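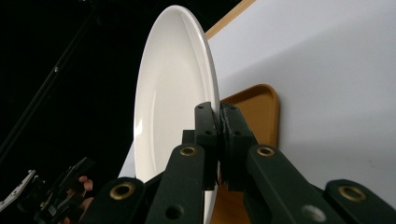
읽는 시간 2분

그로셀 공동작업실 핸드그리퍼 제작모임 회의록
2023년 11월 16일
참석: 카말라 벤카타라만, 케켈리 아서, 야무나 로보, 말라티 고운더(늦게 옴)
불참: 카르멜라 발렌티니 (메모로 의견 보냄)
기록: 야무나. 급하게 적음, 빠진 거 있으면 말해주세요

1. 지난 회의 확인
8월에 정한 것 중 링크 암 재출력은 끝. 부싱 압입도 끝. 케이블 정리는 아직. 케켈리가 맡기로 했는데 부품 상자를 못 찾았다고 함. 상자는 선반 맨 아래칸에 있음(말라티). 이건 더 얘기 안 함.

2. 접시 집기
그릇류 중에 접시부터 하자는 건 지난번 결정대로. 컵은 나중에. 순서는 손가락 벌린 상태로 접근, 테두리 물기, 세우기, 내려놓기. 접근할 때 손가락이 쟁반 턱에 걸릴 수 있다는 얘기 나옴. 카말라는 각도를 더 눕히자, 케켈리는 손가락 끝을 깎자. 결론 안 남. 일단 깎지 말고 각도만 바꿔서 해보기로.
접시 위치는 두가지로 한다. 쟁반 위, 쟁반 밖 흰 상판 위. 섞어서 하지 말고 한쪽 다 하고 넘어가기.

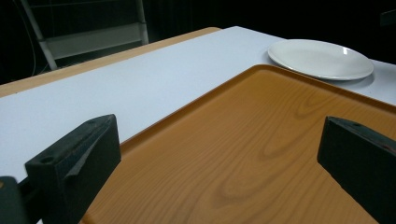 손가락 벌린 상태. 접시는 쟁반 너머 흰 상판 위.

쟁반은 지금 쓰는 주황색 나뭇결 무늬 그대로. 바꾸자는 의견 있었으나 이미 모은 기록이 다 이걸로 되어있어서 보류. 기록 개수는 전체 3634, 그중 접시 1448. 카말라가 폴더별로 다시 나누는 중인데 이름 규칙이 중간에 한 번 바뀌어서 시간 걸린다고. 새 규칙은 게시판에 붙여둠, 다들 그걸로 쓸것.

3. 손가락 패드
제일 오래 얘기한 안건. 유약 바른 면이 미끄러워서 테두리 물 때 접시가 돌아간다는 말이 계속 나옴. 후보는 출력물 그대로 쓰기, 고무 붙이기, 폼 붙이기. 케켈리는 고무 쪽. 말라티는 접착제가 먼저 떨어질거라고 반대. 두께가 늘면 다 닫혔을 때 간격도 다시 맞춰야 함. 잘로프에 시트 샘플 문의하기로(말라티).
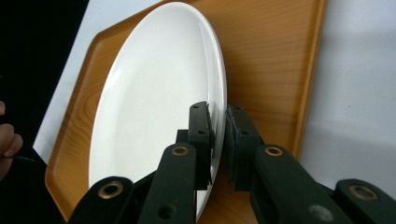
카르멜라는 메모에서 패드보다 링크 유격이 먼저라고, 유격을 안 잡으면 뭘 붙여도 접시가 돌아갈 거라고 했다. 부싱을 한 치수 바꿔서 비교해보기 전에는 시트를 사지 말자는 의견.
케켈리는 동의 안 함. 카말라는 둘 다 해보면 된다고. 결국 부싱 비교 먼저, 샘플 문의는 같이 진행, 구매는 그 다음에.

4. 작업대
흰 상판 위에 공구 올려두지 말것. 다음 사람이 치우다가 나사 섞임. 불 끄고 나갈 때 프린터 전원 확인. 커데일 쪽에서 작업실 보러 오고 싶다고 연락 왔는데 날짜는 미정, 답장은 카말라가.
조명 얘기도 나옴. 접시 테두리에 반사가 세게 잡히면 영상에서 경계 찾기가 어렵다고 함. 등에 종이 한장 대보고 비교하기로. 말라티가 트레이싱지 가져옴.

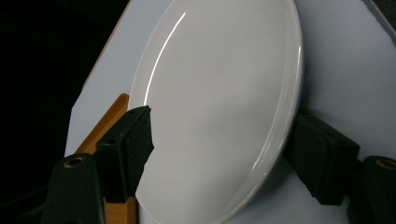

할 일
카말라: 폴더 정리 마무리, 커데일 답장
케켈리: 부싱 2종 끼워서 비교, 케이블 정리
말라티: 잘로프 샘플 문의, 트레이싱지
야무나: 접근 각도 바꿔서 7회씩 해보고 표로 공유
카르멜라: 유격 재는 방법 메모로 정리 부탁 (야무나가 전달)

기타
코즈워프스키 나사 세트 거의 다 씀. 주문 전에 서랍 먼저 확인하기. 회비 얘기는 시간 없어서 다음으로 넘김.
다음 모임 날짜는 단톡방에서 정함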